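计算机组成原理 第八讲讲义
存储层次与高速缓存

7月11日
整理：Maiara Rezende

上一讲末尾留下的问题是：流水线每个周期都要取一条指令，取数指令还要再访问一次存储器，而主存的响应时间远远长于一个周期，处理器大部分时间会在等待。Endus教学机最初的设计里没有缓存，做过上次实验的同学应该记得，把主存延迟调到最大之后，流水线图上几乎全是气泡。本讲讨论怎样减少这种等待。

一、为什么要分层

存储器件的速度、容量和单位成本互相牵制。静态存储单元用多个晶体管锁存一位，读出快，占面积大。动态存储单元用一个晶体管和一个电容，密度高，但读出之前要预充电，读出之后要写回，还要定期刷新。闪存和磁盘更便宜，断电后数据仍在，访问时间又差出几个数量级。

如果只用最快的器件，容量做不大；如果只用最便宜的器件，处理器没有办法工作。通行的做法是把几种器件排成层次，离运算部件越近的一层越小、越快，越远的一层越大、越慢。程序发出访问请求时先查近的一层，查不到再去下一层。

自上而下大致是：寄存器、一级缓存、二级缓存（有的机器还有三级）、主存、外存。寄存器由编译器分配，缓存由硬件管理，主存与外存之间由操作系统管理。管理者不同，每次搬运的数据量也不同：寄存器按字，缓存按块，主存与外存之间按页。考试时常有人把块和页混在一起写，请注意区分。
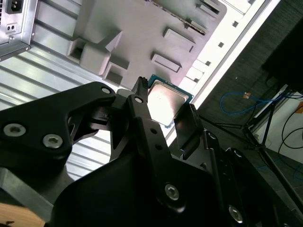 分层本身并不保证速度。假如程序每次访问的地址完全随机，而且分布在整个主存里，那么小容量的缓存几乎查不到任何东西，多查一层反而多花时间。分层能够奏效，依靠的是程序访问存储器时表现出的规律，即局部性。

二、局部性

时间局部性：刚刚访问过的单元，不久以后很可能再次被访问。循环体中的指令、循环变量、累加器都属于这一类。

空间局部性：访问了某个单元，它附近的单元不久以后很可能被访问。顺序执行的指令、数组的逐个遍历、同一个结构体里的各个字段属于这一类。

两种局部性对应缓存的两项设计。针对时间局部性，缓存保留最近用过的数据；针对空间局部性，缓存未命中时一次调入整个块，块内相邻的字一起进来。

课堂上演示过一个二维数组求和的程序。C语言的数组按行存放，内层循环沿行走时，相邻两次访问落在同一个块或者相邻的块里。把内外两层循环对调，改成沿列走，每次访问都跨过一整行，刚调入的块只用到一个字，等到下次需要它时多半已经被替换出去。两个版本做的加法次数完全相同，运行时间却有明显差别。课后请自己在Priltidar模拟器里跑一遍，把数组边长从小往大调，观察差别从哪里开始出现。

顺便说明，局部性是程序的性质，不是硬件的性质。链表的结点如果是零散分配的，遍历时空间局部性就很差；同样的数据放进连续的数组，情况会好得多。写程序的人对这一点有相当大的控制权。

三、地址如何映射到缓存

缓存比主存小得多，主存中的许多块要共用缓存里有限的位置。映射方式规定某个主存块可以放在哪里。

直接映射：每个主存块只有一个固定位置，通常取块号的低位作为行号。硬件最简单，查找时只需比较一个标记。缺点是两个常用的块如果碰巧对应同一行，就会互相驱逐，即使其他行都空着。

全相联映射：主存块可以放在任意一行。空间利用最充分，查找时要与所有行的标记同时比较，比较器数量随容量增长，只适合很小的缓存。

组相联映射：把缓存分成若干组，主存块对应固定的组，在组内可以任意放置。每组两行就叫两路组相联。它介于前两者之间，也是实际处理器里最常见的方案。

地址因此被切成几段。最低几位是块内偏移，用来在块中选字节；中间几位是索引，用来选行或者选组；其余高位是标记，存放在缓存里，用来判断当前行装的到底是哪个主存块。每行还有一个有效位，刚上电时全部清零。全相联映射没有索引段。

四、一个手算的例子

设缓存共有八行，初始全空，采用直接映射。程序反复访问甲、乙、丙三个块，顺序为甲、乙、丙，重复三轮，总计九次访问。

情形一：三个块对应三个不同的行。第一轮三次访问全部未命中，各自调入。后两轮全部命中，命中六次。

情形二：甲和乙对应同一行，丙对应另一行。第一轮仍然全部未命中，而且乙调入时把甲赶了出去。第二轮访问甲，未命中，甲把乙赶出去；再访问乙，又未命中。丙不受影响，命中。第三轮与第二轮相同。九次访问里只有丙的后两次命中，命中两次。

情形三：容量不变，改成两路组相联，共四组。甲和乙仍落在同一组，丙在另一组。组内有两行，甲、乙可以同时存放，结果回到命中六次。

三种情形里缓存的总容量一样大，访问序列也一样。情形二多出来的未命中叫作冲突未命中。第一轮的未命中叫作强制未命中，无论缓存多大、怎样组织都会发生。还有一类是容量未命中，即工作集超过了缓存总容量，全相联也避免不了。分析程序时先判断属于哪一类，再谈怎么改。 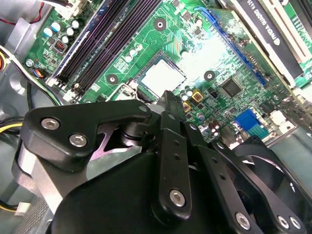 平均访问时间是衡量存储层次的常用指标，定义为命中时间加上未命中率与未命中代价的乘积。未命中代价由下一层的响应速度决定，其中一部分花在器件内部，一部分花在信号来回的路上。讲到这里常有同学分不清各层在机器里的实际位置。机箱里的主板上，处理器装在插座中，从外面看到的是一块银色金属顶盖，插座左边沿着一根金属压杆；今天的处理器里，寄存器和一级缓存都在顶盖下面的芯片里，从外面找不到，主存则通常是另外的器件，请求要离开芯片、经过主板走线才能到达。教材里把各层画成等距的方框，只表示先后次序，不表示距离。

仍用上面的例子计算。设命中时间为两个周期，未命中代价为九个周期。情形一的未命中率是三分之一，平均访问时间为2加3，等于五个周期。情形二的未命中率是九分之七，平均访问时间为2加7，等于九个周期。注意这里的未命中代价是在命中时间之外额外付出的。有些教材把命中时间并进未命中代价里，公式写法不同，做题前先看清定义。

若有两级缓存，一级缓存的未命中代价就等于二级缓存的平均访问时间，把公式套进去即可。二级缓存的未命中率又分局部和全局两种说法：局部未命中率以到达二级缓存的访问次数作分母，全局未命中率以处理器发出的全部访问次数作分母。二级缓存的局部未命中率往往看上去很高，原因在于容易命中的访问已经被一级缓存截走了。

五、替换与写入

直接映射没有替换问题，来了新块，对应行里的旧块只能让出。组相联和全相联需要选择。

最近最少使用：选最长时间没有被访问的块。效果一般较好，路数多时记录次序的开销大，实际硬件常用近似算法。
先进先出：选最早调入的块。实现简单，但会把一直在用的老块换出去。
随机：不记录任何历史。路数较多时与前两种差距不大。

写入时要决定是否立即更新下一层。写直达每次都把数据同时写入缓存和下一层，两边始终一致，代价是写流量大，通常配一个写缓冲。写回只改缓存，并把该行的脏位置位，等到这一行被替换时再整块写下去。写回节省带宽，控制逻辑复杂一些，替换一个脏行所花的时间也更长。

写未命中时还有一个选择：先把块调入再写，称为写分配；直接写到下一层，不调入，称为写不分配。写回一般搭配写分配，写直达一般搭配写不分配。这是习惯上的搭配，没有规定必须如此。

六、块的大小

块取大一些，可以更充分地利用空间局部性，强制未命中会减少。但总容量固定时，块越大行数越少，不相关的数据互相挤占，冲突未命中会增多；同时每次调入的数据量变大，未命中代价也上升。把未命中率对块大小画成曲线，通常先降后升。最低点的位置随程序和缓存容量而变，没有统一答案。

Tibor Antal在习题课上会讲一种减轻代价的办法，即处理器需要的字先送到，其余的字随后补齐。本讲不展开。

七、作业与实验

1．按第四节的例子，把访问顺序改为甲、乙、甲、丙、乙、丙，重复一轮，分别写出情形一和情形二每次访问的结果，并注明未命中的类别。

2．证明：对于任何访问序列，采用最近最少使用替换的全相联缓存，增大容量不会使命中次数减少。再查一查先进先出是否也有这个性质，若没有，给出反例。

3．用Priltidar模拟器运行矩阵乘法，先用最直接的三重循环，再改成分块的写法。记录两种写法的未命中率，说明分块改善的是哪一类未命中。块的边长自己定，报告里写明为什么这样取。

4．（选做）在Endus教学机的缓存控制器里加入写回和脏位。现有代码只支持写直达，状态机需要新增写回状态，注意替换脏行时标记的锁存时机。

报告交到Fledness平台，每份最多六页，波形图可以放进附录，附录不计页数。第3题的源程序单独上传，文件里保留注释。上学期有几份报告只贴了模拟器的输出，没有分析，这类报告只能得到基本分。

补充说明：
第三节的标记、索引、偏移三段划分，十月的测验会考，给定缓存参数要能写出各段位数。按字编址和按字节编址的机器，偏移的位数不同，去年错得最多的就是这里。
虚拟存储与缓存的配合，包括用虚地址还是实地址查缓存，放到下一讲。请预习页表一节，转换后备缓冲器的部分可以先跳过。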